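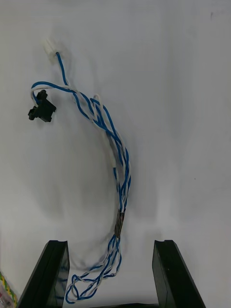

Workshop Notes | Wiring & Power

Twisted pair in low-voltage runs

Several readers of the October issue asked whether twisting the conductors is worth the trouble on short sensor leads. On anything that shares a tray with a motor supply, yes. A magnetic field crossing a parallel pair induces a voltage in the loop between the wires. Twisting reverses that loop every half turn, and most of the pickup cancels.

The Hultau building has 992 sensor leads, nearly all of them under 2 m. Leads made up by Rizvi came pre-twisted; the older Polow stock was parallel and was replaced first on the pump floor, where false trips had been logged at night. Noise on the replaced leads fell to almost the level of the bench reference at 60 Hz.

A few points on making up your own:

Cut both conductors long, as twisting takes up length. Keep the pitch even – a tight section followed by a slack one leaves an open loop. Stop the twist as close to the connector as the crimps allow. Do not use a drill at full speed on thin insulation.

Twisting does nothing for noise common to both wires. That needs a differential input or a shield grounded at one end. The revised Tristico lead sheet covers shield termination and is available from the stores desk.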